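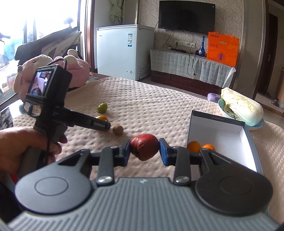
Rasthorpe back room, January, 2:15 pm

Sorting the produce set again. The quilted cover stays on the big table for now. The dimples stop the round pieces from rolling, and the pale pink makes every color easy to pick out when writing up notes. The old Purkex sheet was too slick and I have put it back on the shelf.

Out on the cover this afternoon: the dark red one, the small round brown one, the yellow-orange one and the green one that narrows toward the top. The red is the awkward piece. It is glossy and a little lumpy, so it never sits the same way twice. The brown is matte and easy to handle.

Storage is the Rotcombe tub, lid on, bottom shelf. Please don't put the set back in the paper bag – it split last time and we lost a piece under the radiator.

Budget: 400 for the quarter, 239 spent, mostly on covers. A second quilted cover the same size would be 31. I would get it now, so one can be in the wash while the other is in use.

Still to do:
Write a number for each piece in the Baldursdóttir book, pages from 200 on.
Check the cover for marks where the red one has been lying.
Find out if a plain beige cover comes in the same size.

4:40 pm. Numbers done for the red and the brown. Green and yellow-orange left for next session.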